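Cell keeps fumbling the lift - fingers, plates or me?

wimness_tom
28 September 2020
Hi all, hoping someone has been here before me. I look after the two-arm cell at our Brornham workshop, and since I swapped the right gripper's fingers it has been letting go of things about 2 times in every 100. Doesn't sound like much, but I'm the one who has to walk over and reset it! Pictures of the bench and of a grip from the wrist camera below. 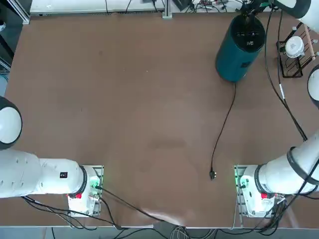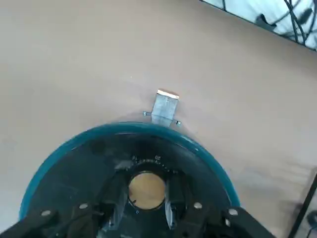
First one is the whole bench, second is from the wrist.

I've nipped up the finger bolts, re-zeroed the gripper and run the left arm through the same routine with no trouble at all. Any ideas before I start taking things apart?

Bent Norðdahl
Check your cables first. I can see bundles running down the right arm and a lot more going over the front edge of the table. If any of that pulls when the wrist turns, you get a little tug right at the moment of closing. I lost most of February to exactly that on our Isside cell. Put the arm at full reach by hand and feel whether the bundle goes tight.

cuevas_bench
I don't think it's cables, sorry Bent. He changed the fingers and then it started dropping things, so I'd look at the fingers. Did you redo the tool offset or only the zero? They're two separate jobs and ours was 4 mm out after a swap. You'd never spot it on a big part, but you would on a smooth round one.

Bent Norðdahl
A 4 mm error would show up every time, not twice in 100.

cuevas_bench
Not if the part is never put down in quite the same spot. Some days it helps you and some days it doesn't :)

Villads Bisgaard
You could both be right. Do the offset, it's 5 minutes' work, then try the cables. And while you're down there check the base plates are tight to the table. Green lights only tell you it has power, at least on mine, they won't tell you about a loose bolt.

wimness_tom
Right, so I only did the zero. Didn't know the offset was separate, that's me told. Did it over lunch and it was out by 2 mm. The bundle on the right arm does go tight at full reach as well - not by much, but I've given it more slack and moved a tie. Base plates are fine. Leaving it running this afternoon and I'll post the count.

Bent Norðdahl
You've changed two things at once, so now we'll never know who won.

cuevas_bench
I won.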